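Speaker notes, "Setting a table for card night"
Sun 4 February, Flonevthorpe community hall, afternoon session
Mirela Cavalcanti

Start slowly. Wait until people have sat down. Thank Tomomi Sekiguchi for the invitation and for lending me the good scissors in December, which I still have.

Opening. I began to play cards with my neighbors when I moved to Bedari and did not know many words of the language yet. At a card table you need few words. You say "your turn" and "again" and "more tea?" and in this way the evening passes. So for me the table was always important, more than the rules.

Ask the room: who plays at home, and on which table? Let two or three people answer. If someone says "the kitchen table," say good, this talk is for you.

First part, the cloth. Many people believe that they must have green felt. I bought one once, and it collected every crumb and I could not wash it. Now I use a normal tablecloth, one which goes in the machine. Let it hang a little over the edge and pull it flat before anything else is put on it. A wrinkle under a chip stack will tip the stack, sooner or later. My aunt pinned hers underneath with clothespins. I do this also.

A cloth with a pattern is fine. I was asked last time if flowers or leaves do not disturb the players. In my experience they do not, if there is a mat on top for the game.

Second part, the mat. It gives the game its place. Everybody sees where the chips go and nobody has to ask. Round is my favorite for a small table, as every player has the same distance to the middle.

(Next slide. Give them a moment to look.)
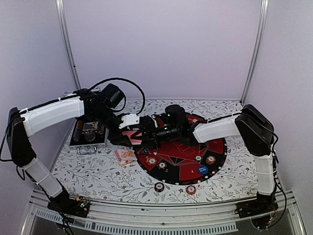
Slide 3: Round mat in red and black on a leafy cloth, chips out, one pink card above the table.

Point to the red and black sections. Say that the thin white lines help the eye in the evening, when the lamp is low. Point to the cloth: leaves in gray-green and little dark red berries. I like how the berries go together with the red of the mat.

Then the pink card. Colored cards are easier to find when one falls under the sofa. Short pause here, people usually laugh.

Third part, the chips. You do not need a case of 200 for a family evening. Agree before the first hand what every color is worth, and write it on a paper beside the mat. We did not write it once, and my brother-in-law still believes he won.

If time is short, skip the story of the Prasertsri tournament. If not, tell it, but only until the moment with the soup.

Last part, food. Keep it on a second table or on a chair. Dry things only: nuts, crackers, small cookies. Napkins for the fingers. Drinks stand behind the players, on the side of the hand that does not hold the cards.

Questions. Somebody will ask where to buy a mat. Answer that I do not sell anything, and that the handout has the washing instructions on the back. Remind them that the hall needs the chairs stacked before we leave.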